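We've been swapping finger pads on the hand-held grippers at Brandodberg since November, and we finally have something to report! Short version: the textured pads are staying, and the smooth ones are going back in the drawer.

The setup is simple. One person, two hand-held grippers, a cup and a squeeze tube on the small table between the curtains. Each set of pads got 100 picks per object, and Pascal Frerichs kept the tally while I did most of the squeezing (my forearms have opinions about that). We compared the pads that came from Fröhlich with a smoother set from Pitano, same fingers and same mounts for both.
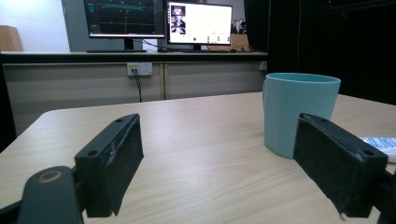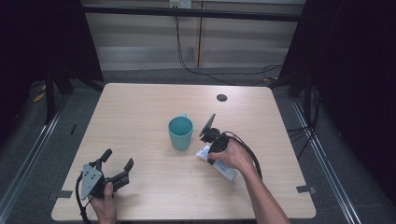

The cup turned out to be the easy one. Both sets managed it fine, and I only dropped it when I got lazy and came in too high on the rim. The tube was another story. With the smooth pads it kept rolling as the fingers closed, and I'd end up holding it by the very end, or chasing it across the table. The textured ones lost it 5 times in the whole run — I'd have been happy with three times that.

Pascal still isn't convinced they'll last. He thinks the surface will be shiny by the time we've done around 300 more picks, and he wants a spare pair on the shelf before we commit. Fair enough, I've ordered two.

We also tried a slower trigger setting in the Jumeck controller software, and I didn't like it at all. It felt like picking things up in mittens! Pascal did like it, so for now it's saved as a second profile and we each load our own before starting. Remember to check which one is active if you borrow the grippers after us.

Next up is handing the tube from the left gripper to the right one without putting it down. I've tried it a few times after lunch and my left hand is hopeless. If anybody in the building is left-handed and has a free morning, come find me — I'll bring the coffee.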